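Fachforum Garderobe und Fundus
Bereich: Lagerung und Präsentation
Thema: Strickmützen auf Ständern oder liegend aufbewahren?

Fundus_Harmont
Sehr geehrte Kolleginnen und Kollegen,
im Fundus Harmont werden derzeit 70 Strickmützen neu eingelagert. Bisher lagen sie gestapelt in Schubladen. Künftig sollen die häufig ausgegebenen Stücke einzeln auf Ständern stehen, damit sie im Regal ohne Umräumen zu erkennen sind. Vorgesehen ist das Modell Skeltia, 22 cm hoch, mit flachem Ringfuß, Quersteg und offenem Kopf aus gekreuzten Bügeln. Wir bitten um Erfahrungswerte, insbesondere zur Formbeständigkeit des Bundes bei längerer Standzeit.
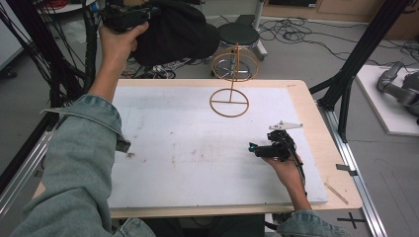 Ständer mit Ringfuß und kugelförmigem Kopf auf der weißen Unterlage

Magazin_Nord
Vielen Dank für die Anfrage. In unserem Haus werden gestrickte Kopfbedeckungen ausschließlich liegend gelagert. Ein offener Bügelkopf trägt das Gewicht nur an wenigen Linien. Bei gewalkten Hüten ist dies vertretbar, bei Rippenstrick zeichnen sich die Bügel nach einigen Wochen ab. Wir empfehlen flache Kartons mit Seidenpapier, eine Lage je Karton.

Requisite.Vukadinović
Dem ist zu widersprechen. Eine liegende Mütze fällt in sich zusammen, und die Knickfalten sind erfahrungsgemäß hartnäckiger als ein leichter Bügelabdruck. Letzterer verschwindet beim Aufdämpfen. Für Stücke, die in jeder Spielzeit mehrfach ausgegeben werden, halte ich den Ständer für die geeignetere Lösung. Für historische Stücke gilt selbstverständlich etwas anderes.

Fundus_Harmont
Zur Klarstellung: Es handelt sich um Gebrauchsware aus dem laufenden Bestand. Anbei das schwarze Modell mit Rippenstruktur, abgelegt neben dem Ständer. 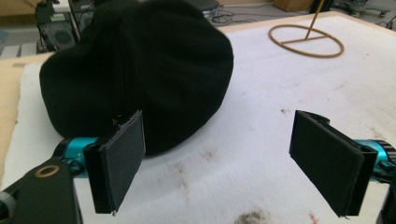

KATEGORIE: KOPFBEDECKUNGEN / STRICKWARE

Magazin_Nord
Die Falten sind erkennbar, sie belegen allerdings nur, dass die Mütze ungeordnet abgelegt wurde. Mit einem Kern aus Seidenpapier behält sie auch liegend ihre Rundung. Ferner rate ich, die Unterlage zu wechseln. Sie weist graue und dunkelbraune Flecken auf. Bei schwarzer Ware mag dies unauffällig bleiben, bei hellen Stücken führt es zu Rückfragen der Kostümabteilung.

Evelien Smits
Als Verantwortliche für die Einlagerung im Fundus Harmont darf ich ergänzen: Der Hinweis zur Unterlage ist berechtigt und wird aufgenommen. Für helle Strickware ist ohnehin ein eigener Arbeitstisch vorgesehen.
Zum Aufsetzen gilt bei uns folgende Regelung: Die Mütze wird von oben über den Kopf des Ständers geführt und erst danach am Bund ausgerichtet. Seitliches Aufziehen ist zu unterlassen, der Ständer kippt dabei leicht.
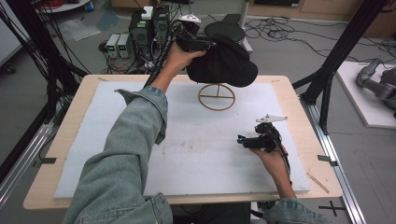
Foto: Evelien Smits / Fundus Harmont

Requisite.Vukadinović
Das Vorgehen von oben entspricht unserer Praxis. Zum Kippen eine Anmerkung: Wir beschweren den Ringfuß mit einem flachen Gewicht von 400 g, das auf dem Quersteg aufliegt. Im Regal genügt das auch bei schweren Zopfmustern.

Lagerplanung_Sturkero
Wir führen die Ständer im Sortiment und weisen darauf hin, dass sie für ein Zusatzgewicht auf dem Steg nicht ausgelegt sind. Empfohlen wird ein fester Stellplatz mit ausreichendem Abstand zum Nachbarständer.

Requisite.Vukadinović
Zur Kenntnis genommen. Wir werden das Gewicht dennoch weiter verwenden.

Evelien Smits
Die Stellplätze zeichnen wir mit blauem Stift direkt auf der Unterlage an. Der Umriss folgt dem Ring, sodass der Ständer nach jeder Entnahme an dieselbe Stelle zurückgesetzt werden kann.

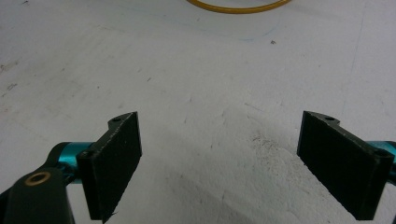

Blaue Umrisslinie am Ring, oberer Bildrand

Magazin_Nord
Gegen Stiftlinien in unmittelbarer Nähe von Textilien bestehen unsererseits Bedenken. Bitte prüfen Sie, ob der Stift abfärbt. Ein aufgenähter Faden erfüllt denselben Zweck.

Fundus_Harmont
Die Abriebprobe wird durchgeführt. Vorläufig werden 2 Regalböden mit Ständern bestückt, die übrigen Mützen verbleiben liegend mit Papierkern. Eine Rückmeldung zum Zustand der Bünde erfolgt im Januar in diesem Thema.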